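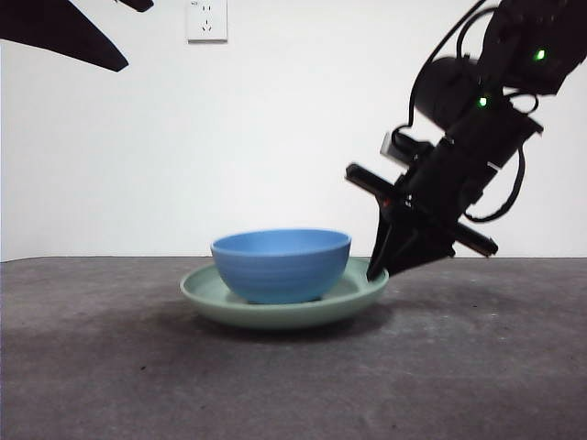 4. Comparing Fingertips with the Bowl and Plate Test

This section applies to the Rorido wrist mount with either the Costivis tapered fingers or the Allstead flat fingers. Complete section 3 (homing and cable check) before you start. If you changed the wrist camera since the last homing, home the arm again.

4.1 What you need

One bowl and one plate with a raised rim. Glazed ceramic gives the hardest test. The bowl must be small enough to stand inside the plate.
A matte tabletop. Glossy tops cause false edges in the wrist camera view.
Both finger sets, with their screws.
The Thambiah controller, firmware 7 or later.

4.2 Set up the table

1. Wipe the fingers with a dry cloth. Do not use oil or polish on them.

2. Place the plate on the table within reach of the arm. Leave at least 70 mm between the rim and any wall.

3. Stand the bowl in the plate. It does not need to be exactly centered, but leave part of the rim clear on the side the gripper will approach.

4. Move the arm to the park position. The fingers must be well clear of both dishes.

5. Open the fixed camera view on the controller and check that the full outline of the plate is in view. Save this view as the start reference.
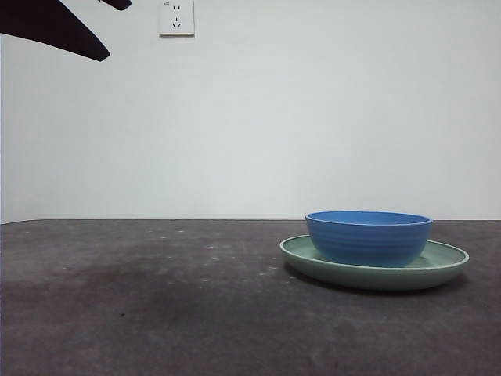 6. Select Test > Rim Contact and enter the finger set you are using. The controller keeps separate results for each set. If you pick the wrong one, cancel and start again, as results cannot be moved later.

Note: Small specks on the table do not affect the fixed camera. They can affect the wrist camera at close range. Clean the table if the controller shows message 268 (unexpected object).

4.3 Run the rim contact test

1. Set the speed limit to 15 percent.

2. Press Start. The arm moves over the table and lowers the fingers to the exposed rim of the plate.

3. Watch the fingertips as they come down. They should meet the rim and stay off the bowl. If a finger is heading for the bowl, press Stop and turn the wrist before trying again.

4. Let the controller record the contact force, then press Release. Wait until the fingers have risen before you reach for the dishes.

5. Repeat the test for a total of 7 runs. Put the plate back at the start reference between runs.

CAUTION: Keep hands off the table while the arm is moving. A low speed limit does not reduce the closing force of the fingers.

CAUTION: Check the cables at the wrist and upper joint before each run. A loop that hangs too low can catch on the gripper bar when the wrist turns. Shorten the loop with the clip supplied, but leave enough slack for a full turn.

4.4 Run the separate dish test

The second test compares how well each finger set lines up with a deep dish and a shallow one.

1. With the arm parked, lift the bowl out of the plate and set the two side by side. Leave a gap wide enough for one open finger to pass.

2. Select Test > Two Dish and switch to the wrist camera.

3. Open the gripper fully and jog the arm until both dishes are in the upper half of the view. Both fingertips should show at the bottom with clear tabletop between them.
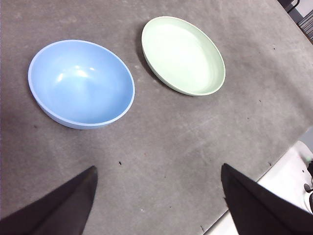 4. Mark the rim of each dish on the screen. If glare hides part of a rim, dim the overhead light or tilt the wrist slightly. Glare inside a bowl can be ignored as long as the rim is complete.

5. Press Start and let the arm approach the bowl first, then the plate. Save both results.

6. Park the arm, turn off motor power, and change the fingers as described in section 2. Repeat 4.3 and 4.4 with the other set.

4.5 Reading the results

Open Results > Compare. Contact force is listed per run, with the spread underneath. Use the spread to choose between sets. A set with a slightly higher force and a small spread is easier to tune than one that varies from run to run.

If one run is far from the others, check that the plate was returned to the start reference. Delete that run and repeat it. Do not delete more than one run per set. If a second run is also far off, check the finger screws and go back to section 3.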